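Bolstead repair scheme asks for old computers

Bolstead households are being asked to hand in desktop computers they no longer use, as a town scheme that passes refurbished machines to local families enters its second year.

The scheme, called Skekolora, has given out 578 computers so far. It takes towers, keyboards and mice at its unit on Tak Road. Laptops will be accepted from October.
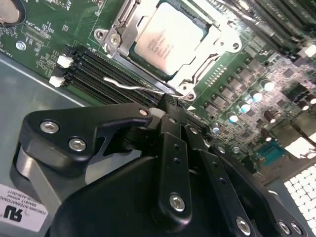 The processor socket area of a motherboard.

Demand has grown quickly. There are 80 families on the waiting list, most of them with children at secondary school. The longest wait is now 2 months.
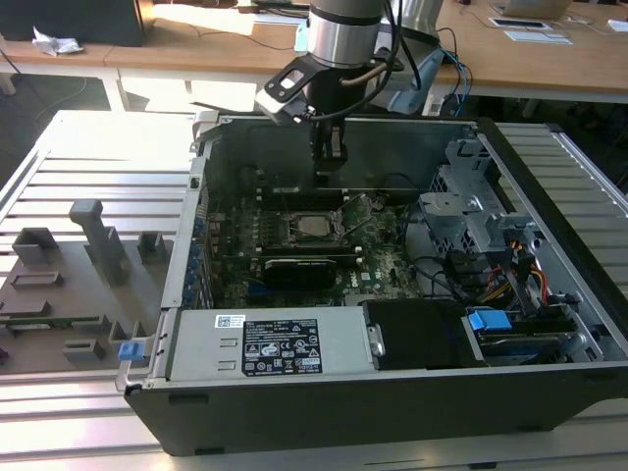
Ye-rin Yeon
Local news reporter
09/06/2019

Stastico, a parts supplier in the town, has given £2000 towards new hard drives. Old drives are wiped before a computer is passed on, and any drive that fails the check is destroyed. Owners can take the drive out themselves first if they prefer.

Machines that cannot be repaired are stripped for memory, graphics cards and power supplies. The rest goes to the council recycling centre. 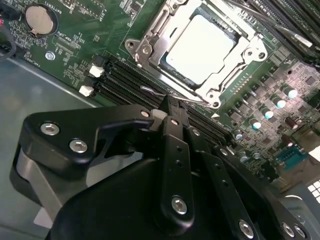

A processor in its bracket, near the board's coin-cell battery.

Computers can be dropped off on weekday mornings. Monitors and printers are not accepted. Families who want to apply should ask at Bolstead library, where forms are kept at the front desk.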